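Lautaro Sosa
August 19, 2021

I've run the traffic management desk at Sikora for a while now and I keep getting the same calls about temporary lane closures. A few notes, mostly for people booking one for the first time.

Start with the road, before you think about cones. Look up the speed limit, find out if it's a bus route, and check where the nearest junction is. A closure on a 20 mph residential street and one on a 40 mph link road are different jobs with different kit.

Send us the address and a sketch of where you'll be digging. A pencil sketch is fine. Put the skip on it, and the van, and anything else that will sit in the road. Most redraws we do are down to a skip that wasn't on the sketch.

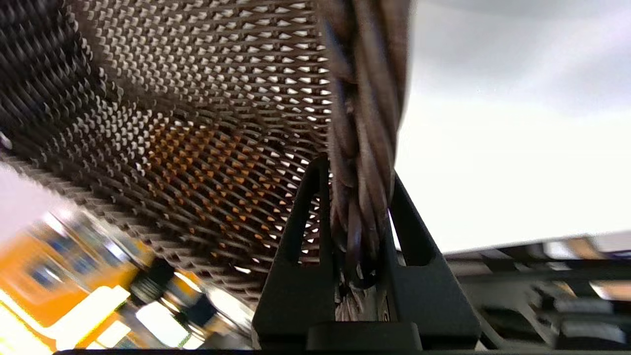

Redraws cost you days as well as money. The permit goes in with the drawing attached, and if the drawing changes the council will often want to look at it again from the start.

Had one last December on the hill at Iturra. The customer moved the trench to the other side of the road the night before. The crew turned up with signs for the wrong side and had to go home. We got them back in after the new year.

Footways next. If you take the pavement away you have to give people somewhere else to walk, and it has to work for a wheelchair or a double buggy. That means ramps at the kerb and barriers with a tapping board at the bottom. Tape doesn't count.
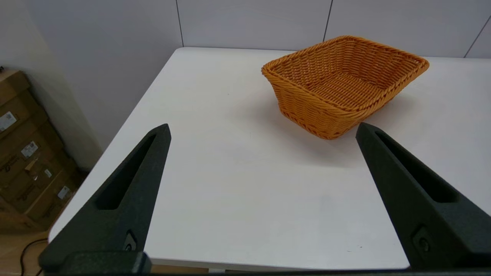

Do I need traffic lights for a short closure on a quiet road?
It depends on how much road is left and how far drivers can see. On a short, straight stretch with light traffic, give and take signs may do. On a bend or a brow you'll want stop/go boards or lights.

Stop/go boards need people, and people need breaks. If you're pricing a full day with two boards, price for a third person. I see this missed on quotes from other firms and it always comes back as an extra.

Lights need batteries changed and somebody checking them — put a name and a phone number against that job before the lights go out on the road. Our Ivance sets are checked morning and evening.

Sandbags on every sign, please. Two on the big ones. Don't use kerb stones or broken slabs, they're dangerous if a car hits them.

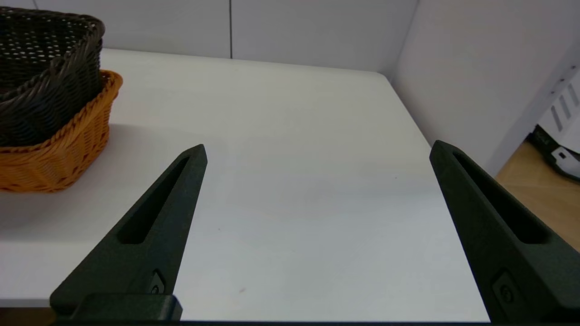
On hire stock: we have 1,000 cones between the two yards and up to 80 barriers spare in a normal week. Summer isn't a normal week. Schools are off, everyone resurfaces at once and barriers go first.

If you're finished early, ring and tell us. We'll collect, and the hire stops that day. Signs left out after the work is done annoy drivers, and they stop believing the next set.

Phones are on from seven. Ask for me or leave the job number and I'll ring back.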